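Pencils in a toolbox: a quick talk with Dirceu Rezende

Posted 11 April 2022

Dirceu Rezende draws for a living, mostly plans and garden layouts, and keeps his pencils in a toolbox. Not a pencil case. A yellow toolbox, the plastic kind, with a handle on top. We had 25 minutes between his calls so this is short and a bit out of order.

First thing, why a toolbox.

"I wore out three nice cases," he says. "Canvas roll, leather thing, a tin. The roll was the worst. You unroll it and half of them slide out the end. A toolbox you just open."

He bought his at Garkon, the hardware place near his old apartment, on a September afternoon when he had gone in for picture hooks. Never got the hooks.

The marble came up next. Dark red-brown, white and pink veins all through it, and he has opinions on it as a surface for drawing stuff. Pencils roll on stone. They roll on anything, but on stone they keep going.

"So I want them away the minute I'm done. Or I want them lying down together, same direction. What I don't want is one here, one there, one on the floor with a broken lead inside it and I don't find out till Thursday."

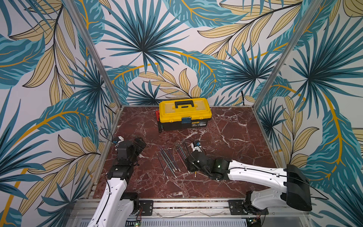 He tells me the broken lead thing is real. Drop a pencil on a hard floor and it can crack all the way down inside the wood, then every time you sharpen it the tip falls out. People blame the sharpener. He used to blame the sharpener too, went through a whole string of them.

And the wallpaper? I had to ask. Big teal palm fronds, mustard stems, long pale leaves with thin black veins. It is a lot of wallpaper.

He laughs. "It's a lot, yes. My friend Rūta picked it."

Rūta Lukoševičius, who has shared work space with him since the Bideck days (the print shop, closed now), was in the next room and came in for this part. She wanted something you could not ignore. The pattern is from a small outfit called Sproģis and she waited ages for the rolls.

"He wanted grey," she says. "Everybody wants grey. I said you have a yellow box and red stone, grey is not going to save you."

They do agree the yellow of the stems sits well with the yellow of the lid. She says she planned it. He says she did not. I am leaving that one alone.

Back to the pencils. His system, as far as I could get it down:

Long ones go in flat, lengthwise, along the bottom. Stubs get their own little tin inside so they dont slip under everything. Sharpener and eraser in a sandwich bag, because shavings get everywhere otherwise. Points all face the same way, toward the right hand. Nothing goes on top of the pencils, not even paper.

He empties the whole thing out about once a month and puts it back in order. Fourteen minutes if he doesn't stop to sharpen. Thirty if he does, and he always does.

"It's the only tidying I like. You can finish it. You can't finish a kitchen."

Rūta thinks the box is too big for what's in it. Her own pencils are in a Didosis drawer tray, shallow, with slots, and she can see every one at a glance. She points out he has to dig.

"I dig a little," he says.

The latch matters more then you would think. He carries the box by the handle to site visits, on the bus, and a weak latch means pencils all over the bus. Happened once with the tin. A kid helped him pick them up and kept a green one, and he let it go. Since then he shuts the latch first and only then picks up the box, even to move it across the table.

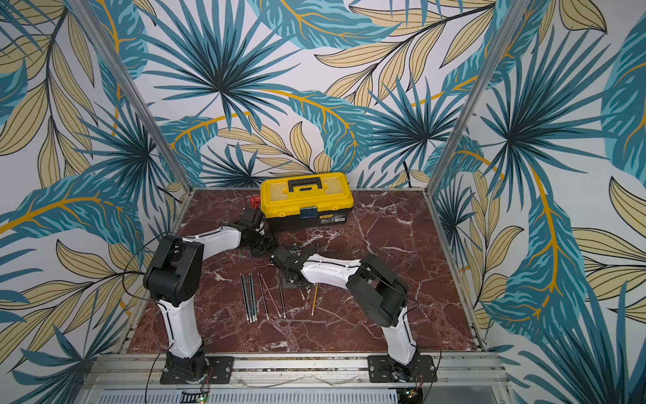

Would he tell a beginner to get a toolbox like his?

"If they carry their pencils around, sure, a small one. If the pencils never leave the desk, get a tray like Rūta's and save the space."

She made me write that down twice.

Last bit, as his phone was already going. I asked what he'd change. A strip of felt along the bottom, he said, so it rattles less. He has the felt. It has been sitting on a shelf since winter, still in the bag, and Rūta says she will glue it in herself if it's there another month.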